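Bamer Opens Orders for Two-Arm Tabletop Workcell Aimed at Teaching Labs and Small Research Groups

LISVILLE. Bamer today opened orders for the Cocco workcell, an enclosed bench station that pairs two robot arms with a fixed work surface, wrist-mounted cameras and a set of everyday objects for manipulation practice. The station is offered to colleges, independent laboratories and company research teams that need a working two-arm setup and do not have the staff or floor space to design one.

Cocco is sold as a complete station. Customers receive the table and its surrounding frame, the curtain walls, overhead lighting, both arms with grippers, the cameras, the control computer and the software needed to operate the arms by hand and record each session. Assembly instructions are printed and are also available from the Bamer customer portal.

"Most of the groups we speak with already know what they want to study," said Rosalía Mateos, director of product at Bamer. "They want to look at how two hands share a job. What they have been doing is spending the first half of the school year on brackets and cable ties. We wanted to ship them something they could use the week it arrives."

A station built around ordinary objects

The Cocco workcell is intended for tasks that involve common household items. Bamer's engineers chose this direction after early customers reported that machined test parts told them little about how an arm would manage with soft, hollow or oddly balanced things. The standard object set includes containers with handles, kitchen utensils, wooden pieces and several items made of cloth or plush. Customers are free to add their own, and Bamer encourages them to do so.

Work at the Lisville facility follows the same pattern. Operators lay out a mixed group of items, guide both arms through a short task, and reset the table for the next one. Some tasks keep the two arms on separate objects. Others require one arm to hold while the other moves. 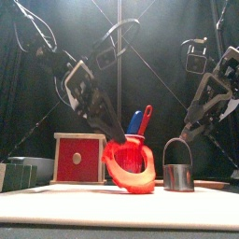 Each session is stored with the video from all cameras and the joint positions of both arms on a single shared clock. Operators may add a written note at the start or end of a session, and may mark any session as incomplete without deleting it. Files are saved in open formats and can be read without Bamer software. The company does not charge a fee for export and does not require that recordings be uploaded to its servers.

The object set is packed in 2 storage crates with a printed inventory sheet. Replacement items can be ordered singly. Bamer has asked its suppliers to give notice before changing the color or finish of any item in the standard set, so that groups comparing results over several semesters can continue to work with matching pieces.

Controlled lighting and background

Dark fabric walls are part of the standard enclosure. In trials held before release, customers with stations near windows or hallways reported that changes in daylight and people walking past made their recordings harder to compare. The curtains can be drawn back on any side for access and can be removed for cleaning. The overhead light is fixed in position and has a single brightness setting, which customers may lock.

The table accepts removable boards. A pale board can be placed over the work surface when dark objects need to stand out, and a smaller board can be used to keep a task within a set area. Boards may be exchanged between sessions without moving the arms or repeating the camera setup.

Bamer recommends that customers keep at least one board aside in clean condition for demonstration days. Ordinary scuffs do not affect operation and are not covered under warranty.

Operation and training

One person can run a Cocco station. The operator guides both arms from a seated position using a pair of hand controls, and can pause either arm independently. A stop button is supplied on a cord and may be mounted on the left or right side of the operator's seat. Bamer requires that it remain within reach whenever the arms are powered.

New operators complete a training course of 29 short tasks. The first group asks the operator to touch and release single objects. Later tasks introduce lifting by a handle, placing one item inside another, and passing an item from arm to arm. The final group deals with cables, writing tools and small electronic devices, where the grippers must work close together over a limited area.

Instructors may change the order of the tasks or substitute their own. A printed workbook accompanies the course, with space for the instructor's comments beside each task. Additional copies can be purchased in packs.

"The cable tasks are the ones people ask us about," said Mateos. "A cord does not stay where you leave it, and you have to decide which hand is going to be patient. We moved that part of the course to the end after our first class of operators asked us to, and they were right."

Experience at Plakcombe

The training course was tested over one semester at the Plakcombe teaching laboratory, where 55 students used pre-release Cocco stations as part of an introductory robotics class. Students worked in pairs, with one operating the arms and the other setting out objects and keeping the session log.

Several changes to the product came directly from the class. The stop button cord was lengthened. The session log was rewritten to show the task name in larger type. The storage crates gained lids after students asked for a way to stack them under the table. Instructors also requested a way to replay a session at reduced speed in front of a group, and that feature is included in the release version of the software.

The class recorded 83 sessions that Bamer will supply, with the students' permission, as sample material with every station. They include unfinished attempts along with completed ones. Bamer has kept the original notes with each recording, corrected only for spelling.

Samples of mixed-object work

A second collection of sample recordings, made at Lisville, concentrates on crowded tables. These sessions place several containers toward the back of the work area and leave the central board for handling smaller things. They are intended for groups whose interest is in reaching past or around objects that are not part of the task.

Operators at Lisville were asked to work at a comfortable pace and to leave unused items where they stood. The resulting recordings vary in length, and the written notes vary with them.

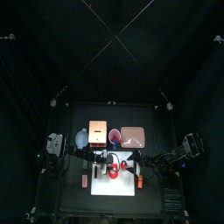
Service and support

Every Cocco station includes remote support during business hours. Customers may book a video call with a technician through the portal, and can choose to share the view from the station's cameras during the call. Camera sharing is off by default and must be turned on at the station by the operator.

Gripper fingers are treated as wear parts and can be changed with the hand tool provided. A spare set is included with each order. Arms that require repair are returned to Lisville in the original shipping case, and customers under the extended service plan receive a loan arm while the repair is carried out. The plan also covers an annual visit to inspect cables, tighten frame fittings and check the alignment of the cameras.

Customers who purchased the earlier open-frame version of the station may order the curtain walls and overhead light as an upgrade. The upgrade does not include the new control computer, which must be ordered separately. Owners are asked to confirm their frame size with Bamer before placing an order, as the first production run used a slightly narrower table.

Site requirements

The station should be installed on a level floor in an indoor room with a grounded outlet. Clearance is needed on both sides so that the arms can be serviced from outside the enclosure. The frame can be moved by two people once the arms have been placed in their folded position and locked. Bamer does not recommend moving the station with the arms extended.

A network connection is needed for software updates and remote support. It is not needed for daily use. Laboratories with restricted networks may request updates on a storage drive.

Availability and ordering

The Cocco workcell may be ordered now through the Bamer sales office. Delivery to customers begins in September. Orders from accredited schools and nonprofit laboratories qualify for education pricing, and schools ordering more than one station may arrange for operator training to be held on site.

Prospective customers are invited to see the station in operation at the Lisville showroom, which is open to visitors every Thursday afternoon by appointment. Visitors may bring objects of their own to try, provided that they fit on the table and contain no liquids or blades. Groups should state the number of people attending when they book.

A written quotation, site planning sheet and full parts list are available on request.

About Bamer

Bamer designs and builds tabletop robotics stations for education and research. The company's engineering, assembly and training staff are based in Lisville, where it also operates a repair workshop and customer showroom.

Media contact

Rosalía Mateos
Director of Product, Bamer
Lisville

Requests for interviews, review stations and sample recordings should be sent through the press page of the Bamer website. Please include the name of your publication and the date by which a reply is needed.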